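Clumgate Bench Set – board, tray and harness
$1,889 incl. GST, plus freight
Updated 26 January 2026

G'day, Leonardo Barbieri here. I put the Bench Set together for teaching connector work, and I still pack every one myself. You get a proper crowded circuit board, a grey tray for it to sit on, and a bundle of harness leads to go with it. Plugging things in sounds like the dullest job in electronics until you've watched a roomful of keen people bend pins on their first arvo!

I wanted a board that felt like the real thing. Lots of training boards have three headers and a sea of bare green, and anyone can plug into those. Ours has capacitors standing up in the way of your knuckles, a network jack at one edge, and plug housings in black and white, some of them with very close neighbours. It was designed with a mate at Nimero who repairs control gear for a living, and he was quite stubborn about keeping it cramped (he was right, I'll admit).
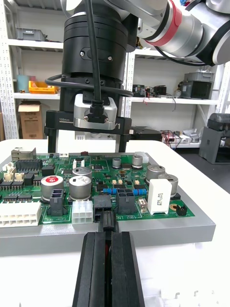
The multi-pin sockets take the most wear, so those are what I fussed over. My own demo board has had nearly 3,000 pluggings and the contacts still grip well. Keep the plug upright, feel for the start of the socket and push gently. If it fights you, back off and have another look at which way round it's facing. Wiggling is what kills pins, and I'll keep saying so until I retire.

The board is supplied unpowered, for handling practice only. Please don't wire it to the mains or to anything else you care about.

The leads come coiled in a zip bag. I'd tip them out and sort them before anyone starts, as they tangle in the post no matter how nicely I wind them.

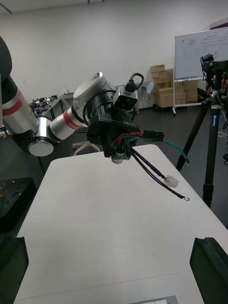 Can I order extra leads without buying another board?
Lead packs are sold separately and fit every Bench Set sent out since last November. Mention your set when you order and I'll match the plugs to it.

Older sets used a slightly different black housing. If you've got one of those, email me a photo of the plug face and I'll rummage through the drawers.
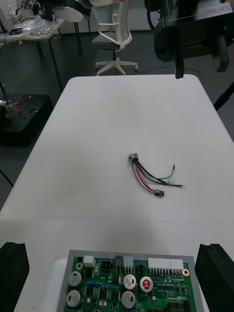
Harnesses are my favourite bit, and I've made up far too many at the kitchen table over the years. I like a short one for beginners, laid out flat with the strands loosely fanned so you can follow each colour with a finger. The one with the round metal connector head is good for that: red and black run down to the little rectangular plug, and the green one finishes in a bare stripped tip, handy if you're teaching crimping as well. Leave the stripped ends alone until you've picked your terminals. Spare terminals aren't in the box, but the Bermúdez assortment suits our wire nicely.

For storage, the board goes back on its tray and the tray goes in the carton. I lay the harness alongside, never on top, or the heavier connectors end up leaning on the capacitors. 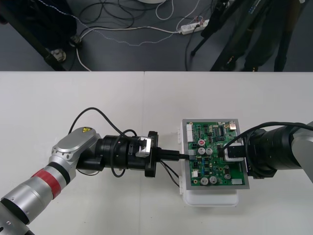

Then there's the question of bench space. A plain, light-coloured top makes dropped terminals much easier to find, and you'll want room either side for the leads to trail off without dragging the plug sideways. I've set ours up on all sorts, including an old door at the Oneo open day – it did the job, but half the black bits vanished into the grain.

Lead time is three weeks. Returns are fine within 30 days if the pins are straight. Pickup from the Clumgate workshop is free, just ring first so I can have it boxed up.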